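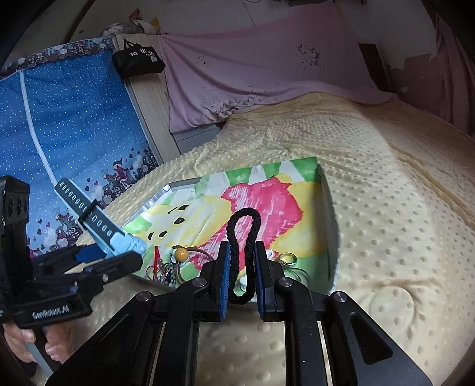 A black braided cord loop, with a blue and grey watch-style strap to the left and the painted tray behind.

Clisel straps and cords: notes on the set

What it is

300 pictures of small bendy things: watch straps, cord loops, hair ties, laces, a few lanyards. They were put together in July for sorting trials at Trutow. The text labels were written afterwards by one person and checked by a second, who disagreed more often than I'd like.

What's in the folders

straps/ anything with a row of adjustment holes
loops/ closed cords, braided or plain
odd/ 70 pictures that fitted neither

The odd folder is too big. A loop that has been cut and knotted went into it in one batch and into loops in the next. I have left these as they were. Treat the folder names as a rough first sort.

Labels

Each picture has one main object and up to 6 words describing it. Colour words are the weakest part. "Dark blue" and "black" get swapped under the warm lamp, and I would not trust any score that depends on telling them apart. Material was dropped altogether after we found people guessing leather from a photo.

The tray

Many pictures use a shallow box with a hand-painted inside. The bright pink-red paint was meant to make the background harder. Whether it does is unproven. The Nilsuwan comparison used plain trays and different straps, so it settles nothing.

Known problems

Straps overlapping the tray edge are sometimes labelled "in tray".
Cimuvent's older list calls every closed cord a bracelet. We don't.
Sizes are missing throughout.

Last changed 24th October: two duplicate loops taken out and replaced.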